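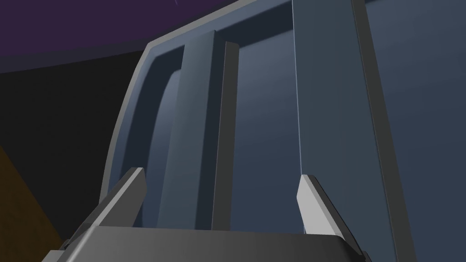
Section 5. Approaching the cabinet in the simulator

This section is for club members who prepare the door task for the Hondwood student round in July. Before you start, finish Section 4 and load the Prultari scene.

1. Open the gripper fully before you drive the arm near the cabinet. The wrist view should show both finger tips and a clear gap between them.

2. Move forward in small steps. Use step size 7 in free space and change to 5 when the blue-grey front fills most of the view.

CAUTION: Do not use the fast key in this part. The arm can go into the panel, and then the run must be reset.

3. Bring the tall vertical bar into the gap between the two fingers. Correct left and right first, and the height after.

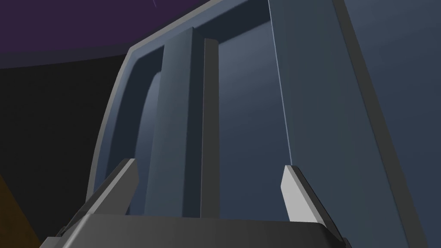 Can I save the position at this point?
Press S and give the position a name with no spaces. It is stored in the Lau folder of your team, and you can load it again after a reset.

4. Check the angle of the wrist. If the two fingers do not look even, it can be only the light. Read the angle in the side panel before you correct it.

Note: One run has a limit of 2000 steps. Saving does not use steps, but turning the wrist does.

5. For the one-finger exercise, put the finger tip in line with the dark vertical bar and stop. Write down the step number in your log sheet.

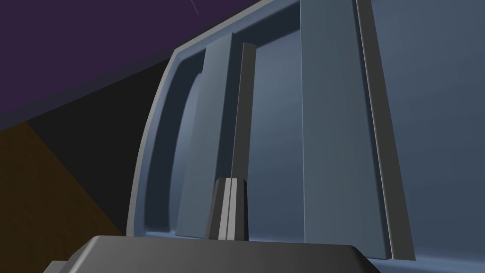

What should I do if the arm does not answer to the keys?
Click one time inside the simulator window and try again. If it still does not move, close the scene and load your saved position.

6. Send the log sheet to the Stundberg page before you leave the room.

Comments (3)

Step 3 helped me much. I was always correcting the height first.

In my version the save key is F4, not S. Please add it to the manual.

Is the limit the same for the junior teams?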